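4.2 Cable slack and the shared desk

The second claim we set out to test is the one most often repeated in office supply literature, namely that a cube-shaped multi-outlet block placed on the desk surface reduces clutter. The Rallis guide to shared workspaces states it flatly and offers no measurements. The Foken planning sheets repeat it, apparently on the strength of the Rallis guide. We could find no earlier source, and we doubt there is one.

Our own material comes from two buildings, the Coltano annex and the larger site at Rorville. Between them the two sites gave us 567 desk records, of which 116 were of desks with a cube block in regular use. A record consists of a short form filled in by the person at the desk, a sketch of the cable route, and a measurement of the cable from the block to the wall outlet. The forms vary in quality. Several of the Rorville sketches are little more than a line and a square, and we have treated them as such.

What the records show first is that the block itself takes up very little room. Complaints about the size of the cube were rare, and most of them concerned desks that were already narrow. The cable is another matter. A block is bought with a cord of fixed length, the wall outlet is wherever the builder put it, and the difference between the two has to go somewhere. In the sketches it goes onto the desk far more often than behind it. Figure 3 gives a case of the kind we mean, where the outlet panel is on the front of the furniture behind the table and the cord crosses part of the surface before it gets there. 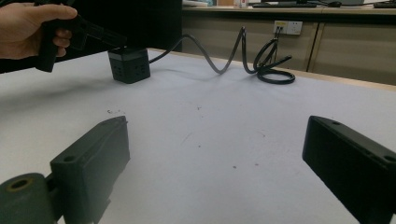 Figure 3. Cube socket on a white tabletop, with the thick black cable partly raised in loops and partly lying in a tangled coil toward the back.

It would be easy to read too much into a case like this. A coil on a table does not establish that anyone was bothered by it, and we have no before-and-after comparison for any single desk. Nor is slack always a fault. Some respondents at Coltano said they left extra cord out on purpose so that the block could be pulled toward a visitor's chair. We asked how often the block was moved in this way. The answers ranged from daily to never, with a good many blanks, and we do not think they support an average.

The stiffness of the cord deserves more attention than it gets. A thin cord can be folded and tied. A thick one resists, and will stand up off the surface in an arch if it is twisted or was packed tightly. The Foken sheets recommend that the excess be "neatly looped" beside the block, advice that seems to have been written with a lamp cord in mind. In our trials at Coltano we looped and tied the cord on 30 desks and came back after a month. We had expected the ties to hold on most of them. They held on fewer than half, and at several desks the tie was missing altogether. Whether it had been cut, lost or borrowed for something else we cannot say.

A further problem is how clutter has been defined. The Rallis guide counts objects, so a desk with one block scores better than a desk with three separate adapters, whatever the cords are doing. By that rule a cord of any length counts once. We tried a second measure, the area of desk that could not be used to lay down a sheet of paper without it touching a cord or plug. The two measures disagreed often enough to trouble us. On the object count the desks with cube blocks came out ahead. On the area measure the advantage was small at Coltano and could not be found at Rorville, where the outlets tend to sit farther to the side.

We are not persuaded that the area measure is the right one either. It punishes a cord at the back of the desk as severely as a cord in the middle, and few people want to put paper at the back. A weighted version might do better, but the weights would have to come from somewhere, and we are wary of choosing them after seeing the results. The longest cord in the Coltano set measured 778 centimeters and had been joined from two lengths. It was left out of both measures, and putting it back changes neither.

The modest reading is that the cube block moves the plugs to a handier place and leaves the question of the cord where it was. Anyone wishing to claim more should report cord length and outlet position along with the object count, as neither the guide nor the planning sheets do at present.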